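Home Forums Projects Search Log in

Can machines do the boring chores yet? (tidying edition)

Posted by gorasine_garage, 13 August 2021

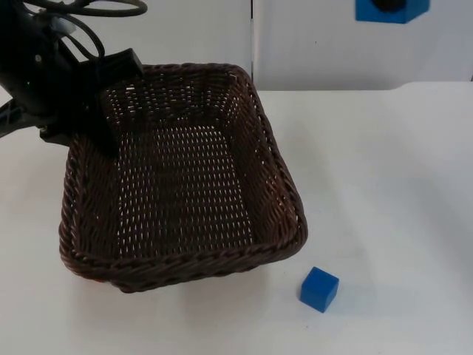 So the chore I keep coming back to is putting small things in a basket. One small block, one wicker basket, pick it up and drop it in. My two-year-old nephew does it for fun, and I think it's the most exciting problem in home robotics right now! If an arm can do this in any room, with any basket, you've got toys off the floor, laundry off the bed, half the kitchen counter (okay, maybe a quarter).

I logged 560 tries on the block-in-basket job over the winter, starting in December, and 366 of them ended with the block inside. I'm thrilled with that. Last year I would have been happy with 20.

What do you all think, are we close?

sturik_fan wrote:
Love this, and no, we're not close. 366 out of 560 means you're picking up the other 194 yourself. I'd call that a chore with extra steps. My dishwasher has never dropped a plate.

gorasine_garage wrote:
Ha, fair. But your dishwasher doesn't load itself either!

Kátia Barbosa wrote:
I run the packing bench at Dantas and I'm more hopeful than sturik_fan. On a shop floor you get to pick the container, the light and the table height. We had a machine doing tote filling all day with the same part and it was a joy to watch. What worries me on yours is the basket. A thick braided rim like that sticks up right where the fingers want to come down, and an open weave with the white table showing through in little dots has to be rough on any vision software. Have you tried a plain plastic tub?

gorasine_garage wrote:
I have, and it's easier, but people have wicker at home, so I want wicker. The rim is my number one enemy. The drop height is set high enough to clear it and then sometimes the block bounces.

pamero77 wrote:
Disagree with Kátia a bit. The rim is a planning problem and you can solve it with a better path. The real trouble is that a bright blue cube on a bare white table is the friendliest object there is. Try a sock. Try a sock half under a couch.

Kátia Barbosa wrote:
Sure, but you have to start somewhere, and a cube is where everybody I know started. We didn't give our machine the floppy bags on day one.

sturik_fan wrote:
I'd take the sock bet. Get 2 socks in that basket, in a row, no help, and I'll buy the next gripper pads.

gorasine_garage wrote:
You're on!! Socks it is, I'm going through the drawer tonight. Kátia, which finger pads do you use for cloth? Mine are pretty slick.

Kátia Barbosa wrote:
Soft rubber with ridges. Cut them a little long and trim. I'll message you the part number when I'm back at the bench.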